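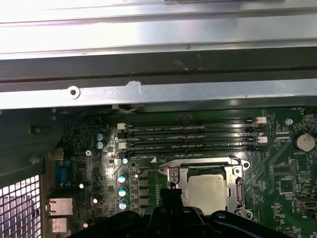
**Bruline publishes its handling rules for robot server work**

Good news if you look after machines that take other machines apart! Bruline has finally put its handling rules online, and they're free to download. I've been nagging them about it since January, so I'm rather pleased.

The guide runs to 52 pages and covers memory, processors, coin cells and cables. Numach and Contreras both helped with the drafting, and it draws on 257 reported faults from repair shops (bent socket pins came top, which won't shock anyone who's done this by hand).

The bit I like best is the section on processor sockets. A robot has to stop above the socket and check its grip before it goes any lower, and if the check fails 2 times in a row a person has to step in. There's also a sensible page on memory latches – open both ends first, no tugging – and a rule that every arm gets a fresh earthing test at the start of a shift.

Lerport says it'll use the rules at its refurbishing site, where more than 3000 boards go through each month. I'd love to see how they get on with the loose cable section, as it still feels a bit thin to me.

Comments on the draft are open until the end of March, and Bruline wants to hear from small workshops as well as the big ones.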